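Flovdale towel bar, oil-rubbed bronze finish
Sasteck Bathroom Fittings

Item no. 1682
Lengths: 51 cm, 60 cm and 75 cm
Finish: oil-rubbed bronze
Fixing: concealed, two points
Supplied with: wall plates, screws, plugs, hex key and paper template

The Flovdale is a straight single towel bar for bathrooms, cloakrooms and utility rooms. It belongs to the same range as our Flovdale robe hook, toilet roll holder and towel ring, and all four are finished together so that the colour is close across a set. Small differences between batches are normal with a dark bronze. If you are fitting out a whole room, please order everything at once and mention it in the notes box.

Finish

Oil-rubbed bronze is a dark finish with copper tones that show mostly on edges and curves. It will lighten a little more where hands and towels touch it most often. Some customers like this and some don't. If you want a bar that stays one even colour, look at the matt black version in the Istero range, which takes the same wall plates.

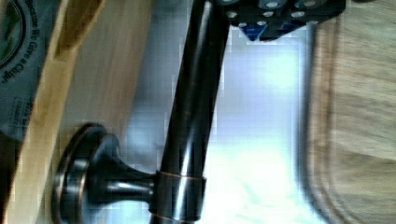
Flovdale bar in oil-rubbed bronze, showing the collar and neck.

Choosing a length

The 51 cm bar suits a hand towel or a small bath towel folded in half. The 60 cm is the one we sell most of and will take a standard bath towel folded once. The 75 cm is meant for bath sheets, or for two hand towels side by side. Lengths are measured overall, so allow a little space at each end if the bar is going between a basin and a door frame.

Fitting

Tape the template to the wall and check it with a level before marking the holes. Drill, plug and screw the two wall plates in place with the small slot facing down. Push the fitting over the plates and tighten the grub screws underneath with the hex key. Stop when they are firm. Overtightening can mark the plate and make the bar harder to remove later.

The plugs in the box are for brick and block. For plasterboard you will need hollow wall fixings, sold separately, or a timber batten behind the board. On tiled walls use a tile bit, start slowly, and keep the hammer action off until you are through the glaze.

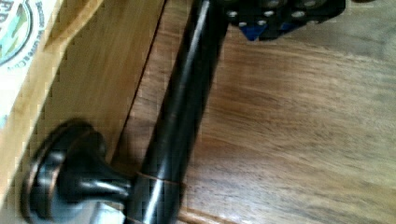
This is a towel bar only and must not be used as a grab rail. If you need something to hold on to beside a bath or shower, please see the Hutsuliak support rails, which have their own fixing instructions and load ratings.

Care

Wipe with a soft cloth and warm water, then dry. Avoid bleach, limescale remover, vinegar and cream cleaners, as they will strip the finish and this is not covered by the guarantee. A thin coat of clear wax once or twice a year is enough in hard water areas.

Spares

Wall plates, grub screws and hex keys are available separately. Plates bought before March have a wider slot and will not fit the current bar, so please tell us when yours was bought.

Delivery and returns

Stock items leave our warehouse within two working days. Unused bars can be returned in the original box with the template and fixings. For trade quantities, contact Pravesh Matlala in the sales office.

Page updated Jul 31, 2019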